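**Terrace diary, Rorndale House — January**

Entry made at the close of the day by Annatjie Dlamini, for the house book.

The terrace was opened at eight. The tiles had been swept the evening before and required only a second pass at the foot of the stairs, where leaf matter collects whatever is done about it. Mr Miranda checked the door closer, which has been slow since the repair by Fikon, and adjusted it by a quarter turn. It is still slow. I have entered it again under outstanding works.

Ms Leiva raised the question of the seating inventory at the morning meeting. The list held by the office gives 79 outdoor chairs across the three upper levels. The list held by Stemoria, who supplied them, gives a different total, and the two have never been reconciled. It was agreed that the office list would stand until the stores have been cleared.

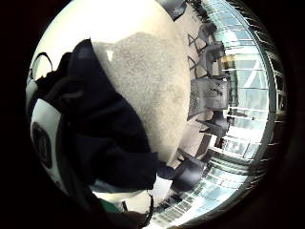
The cleaning of the upper rooms was completed before ten. Lizelle Swanepoel reported that the long wall of windows had been done inside only, the outside being left to the contractor. With so many separate panes the work is slow, and in bright daylight any smear on the glass is plain to all. I have asked that Mathebula be reminded of their visit, which was promised for the first half of the month. The window account stands at 552 for the quarter and I do not propose to approve the next payment until the outer faces have been attended to.

After tea I turned to the matter of cloths. The house owns five black cloths for the round tables, bought after complaints that the pale tops were uncomfortable to look at in strong sun. They have proved useful, though they show every crumb and must be shaken out over the service yard and never over the railing. Two have been sent to the laundry. One has a pulled thread near the hem, and Ms Swanepoel believes it can be mended in the house.

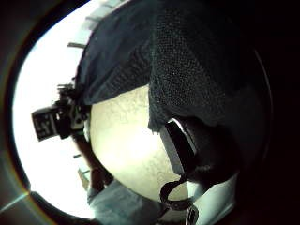 The laundry has asked for a revised collection time. I have offered half past two, which suits the kitchen as well, and await a reply. The former arrangement, by which bags were left in the lower passage overnight, is not to be resumed. It obstructed the passage and led to a tablecloth being lost in November, for which no satisfactory account was ever given.

Mr Hà joined me at noon to go over the arrangement of the terrace. He favours keeping the mesh chairs in small groups, so that people may sit out of one another's way, and leaving the middle of the floor open. I had preferred straight rows along the balustrade. We tried both on paper and I gave way — the rows looked like a waiting room.
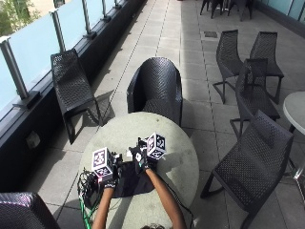 It was further settled that chairs are to be lifted and not dragged. The feet mark the tiles, and the marks near the stair door did not come out with soap. Mr Hà will write a short notice for the inside of the door. I asked him to keep it to two lines, his last having run to a full page.

The afternoon was given to the budget for outdoor furniture. A sum of roughly 656 remains, and three proposals were put forward: new feet for the mesh chairs, a lidded box for cushions, and a further round table. Ms Leiva spoke for the box. Mr Miranda spoke for the feet, at some length.
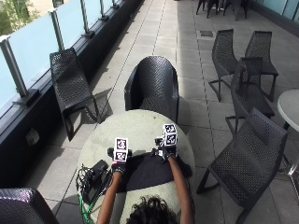 My own view is that the furniture we have should be put in order before any more is bought. Replacement feet are inexpensive and would spare the paving. The black tub chair with the woven back is well liked, and its weave holds dust in every opening; a stiff brush should be bought for it from the petty cash. The frosted railing panels will need to be washed down on the terrace side, and I have added them to Ms Swanepoel's sheet, posts included. The cushion box can be considered in the spring.

The terrace was closed at half past five. Mr Miranda locked the stair door and returned the key to the office. Carried forward: the door closer, the laundry's reply, the outer windows, and the mending of the cloth.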